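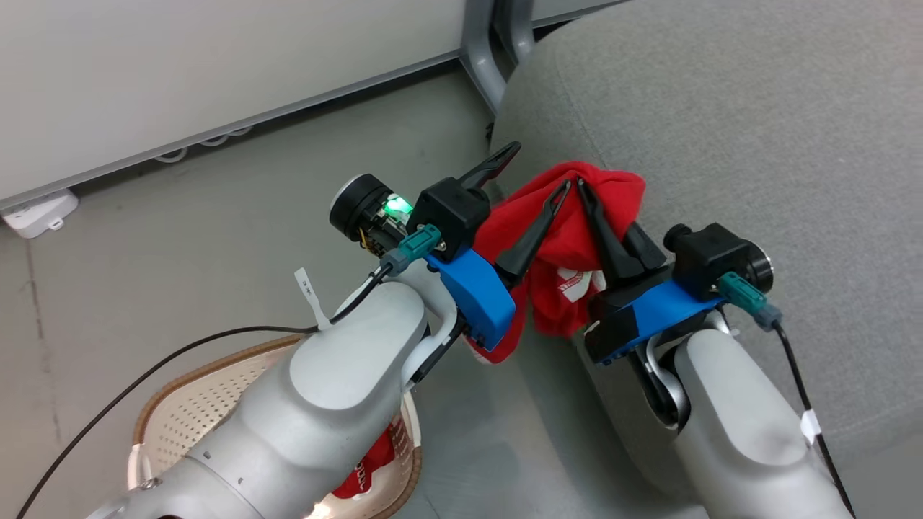 When do entries open for the Rullbridge Ridge Run? They open in January, once the new course map has been put up on the club page.

Kistgate Trail Runners, minutes, 2023-11-28

Present: Skye Tennant (chair), Idris Lougher, Mỹ Khúc, Silvan Hämmerli (minutes). Ívar Hauksdóttir sent her regrets and a very kind note, which Skye read out.

1. Course

Idris walked us through the new route at some length (we did enjoy hearing of the herons!). It now climbs the east side of Honon Hill and comes back by the river path, with 2 drink stops. Mỹ asked for more signs at the lower gate, and all agreed.

2. Money

Last year's race had 337 finishers and left us $2,770, a lovely result. We agreed to put $2,000 toward trail repairs and hold the rest for medals.
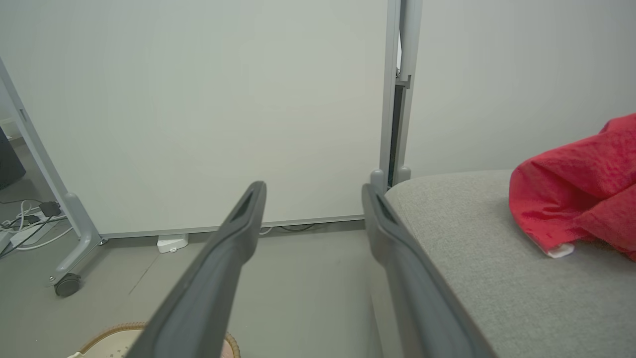
3. Start time

Skye would like 8 a.m., Idris would like 9, and after a long and friendly talk we left it open. Ívar to be asked for her view.

4. Next meeting

In January, same room. Mỹ will bring the draft map and Silvan will bring soup.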